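Kitchen hands wanted for a study of prep work and machines – paid

Malar runs staff kitchens and has bought an automated prep line called the Genine. The makers, Skevura, say it washes, peels and sorts root vegetables and "frees people for better work". We have heard that before. We are a small research group at Bastos, and we want to hear from the people who do the washing now.

We need 131 people who prepare vegetables by hand as part of a paid job. Full time, part time and agency are all fine. You don't need to have worked next to a machine, though we would be glad if you have.

You would keep a short work diary for 2 weeks in April and then talk to us for around an hour. We will ask what you do in a shift, which bits you would happily hand over, and who gets called when a machine jams. We will also ask what happened to your hours, if a machine has already come in. The sales leaflet talks about 3000 potatoes a shift and says nothing about hours.

You will be paid £100, whether or not you like the Genine. Malar lets us into its kitchens but does not pay us, and it will not see your diary or your name. Skevura offered to help write the questions – we said no.

We can't promise that anything you tell us will change what Malar does. It will be in the report, and the report will be public.

To take part, ask for a form at your kitchen office or write to the Kitchen Work Study, Bastos. Supervisors may not apply on behalf of their staff.

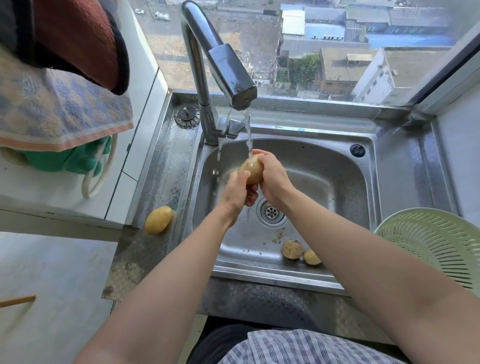 Washing potatoes by hand under the tap.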